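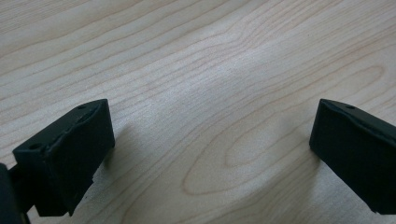
Week 3 handout: The gripper that wouldn't stay honest

Notes for the Kincombe lab section. Read before you touch the hand-held units.

The fault first. In May we had a finger work loose on one of the Gosimon grippers, and I didn't catch it until we'd recorded 31 demos with it. The opening width we logged was drifting the whole time! The software thought the fingers were closed when there was still a gap, and the Joly arm, replaying those demos, kept dropping the block (once onto my foot).

Why it fooled me

With the fingers wide apart over a bare tabletop, you can't judge a small shift by eye. They're matte black blocks, one always looks bigger than the other because it's closer to the camera, and your brain fills in the rest. I looked at that view for 45 minutes and saw nothing odd — Roxana Tănase found it by wiggling the finger.

What I want you to do now

Before each session, hold each finger near the tip and push sideways. Any play, stop and get me.

Close the gripper fully and check that the log reads zero. Write the number down even when it's fine.

Repeat the zero check every 30 demos. If it has moved, everything since the last good check goes in the Kurkari folder marked suspect. Please don't delete it, I like bad data.

Keep your own fingers out of the gap while someone else has the trigger.

For next time

Sketch how a loose finger would show up in a plot of width against time. Would it look different from a slipping encoder? Bring the sketch on paper — a messy one is fine.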